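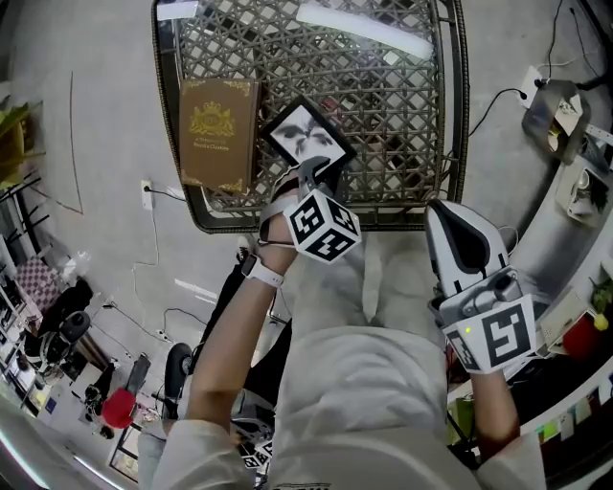
The subject of this talk is the upkeep of one pair of hand-held grippers, from the start of a shift to the point at which the pair is returned to the rack. The pair is treated as a single machine at Flunovar, with one log and one service record. A fault on the left unit takes the right unit out of use as well. Please note where the marker cube sits on the left gripper while it holds the small black-framed picture over the table. The printed faces must remain clear of the sleeve and of the operator's other hand. Most of the tracking faults recorded at the Grusten site were traced to a face that was scratched, lifting at a corner, or covered.

[Pause. Ask whether the rear of the room can hear.]

Start-of-shift check. The operator wipes each marker face with a dry cloth. Alcohol is not to be used, as it dulls the print. The cube is then pressed lightly on all sides. If it moves on its mount, the pair is tagged and sent to the bench. Operators have been found tightening the mount screws themselves. The intention is good, but a cube that has shifted and been tightened again is in a new position, and the stored calibration no longer applies.

The indicator light is checked next. A steady green light on each unit is required before any recording begins. A light that is out is logged as a fault, even where the unit seems to work.

38 shares — 6 comments

The fingers. These wear faster than any other part. The Prata finger set is rated in our own procedure for 2,000 closing cycles, after which both fingers are replaced together. We do not mix old and new fingers on one unit. The test is simple: close the gripper on the thin steel gauge supplied with the kit and pull. If the gauge slides, the fingers are changed regardless of the count.

Thin, flat items are harder on the fingers than blocks or cups. A hard frame bears on a narrow strip of the finger, and the wear shows there first. Sites that handle books and framed items should inspect at midday as well as in the morning. 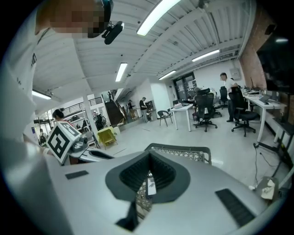

The same applies to the inside surfaces of the jaws, where grit collects and holds the fingers slightly open. A soft brush is sufficient. Compressed air was tried at Rivavon and has been withdrawn from the procedure, having driven dust into the trigger housing on 2 units.

Bench calibration. This is carried out after any drop, any change of fingers, and in any case once a month. The unit is placed in the fixture and turned through 270 degrees, with a stop at each marked position. Allow 10 minutes per unit. The result is written in the log before the second unit is placed in the fixture. In January two units were calibrated one after the other and their results entered against the wrong serial numbers — the error was found only when the recordings were reviewed.

Return to the rack. Units are stored with the fingers open and the trigger released. Nothing is to be hung from the cube.

[If time is short, omit the next paragraph.]

Spare parts are held at Grusten and requests go through the site lead. Please state the serial number of both units in the pair, including where only one needs the part.

Questions will be taken at the bench, where a worn finger set is available for inspection.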